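The Small Knife from Pidov

Before I moved to Gernudcombe I owned one pocket knife, and I didn't know the name of it. My neighbour there had a drawer full of them. He showed me a slim folding knife with bone handles and said it was a Pidov, first pattern, and that I should hold it before I said anything. I held it, and after that evening I was a collector, although a poor one.

Pidov was a small workshop which made folding knives for gardeners, anglers and people who worked in orchards. The first pattern has a single blade with a straight back. The second pattern, which many people prefer, adds a short hooked blade for pruning. Both close with a soft sound, quite different from the hard snap of most knives of the same size. The reason is the spring, which was ground thinner towards the end. It makes the knife pleasant to use, but it also means that old springs are often tired.

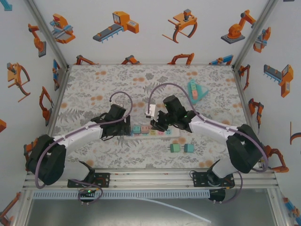
Two arms at work over a leaf-patterned tabletop.

The marks on the blade cause a lot of confusion. Early knives have the word Pidov in a curved line close to the joint. Later ones have it straight, with a small number 4 or 16 under it. For a long time collectors believed that these numbers showed the year or the batch. They are the pattern numbers from the Costello catalogue. Costello was the shop which sold most of the production, and it wanted its own numbers on everything. So a knife marked 16 is simply the second pattern, sold through Costello, and it should not cost more than one without a number. Some sellers will tell you a different story.

Handles are a matter of taste. Bone is the most common, and it goes yellow in a nice way if the knife was carried. Horn is darker and can lift at the ends when it has been kept in a dry room. There was also a cheaper version in beech, sold only in December as a present for apprentices. I have the beech one and I like it best, even if the other collectors smile at me.

If you want to buy one, open the blade slowly and feel for the half stop. It should rest there without your help. Look at the pin from both sides. A pin that is bright on one side only has probably been replaced. Don't worry too much about dark spots on the blade, they are normal in carbon steel and you can live with them. I would worry more about a blade that shines like a mirror, as somebody has polished away the mark and some of the edge too.

At the Plundcombe fair last year I saw a good first pattern for 100 pounds, and I walked around the hall twice before I went back to the table. It was sold. I still think about this knife more often than I think about those I own.

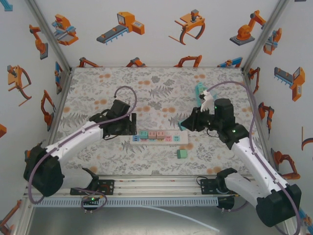
Care and Sharpening

Use a fine stone and very little pressure. The blade is thin behind the edge and it takes a new edge quickly. One drop of light oil in the joint is enough, and wipe the rest away, or it will collect dust from your pocket. Bone handles need only a dry cloth. Never leave the knife in water, and do not close it wet after cutting fruit.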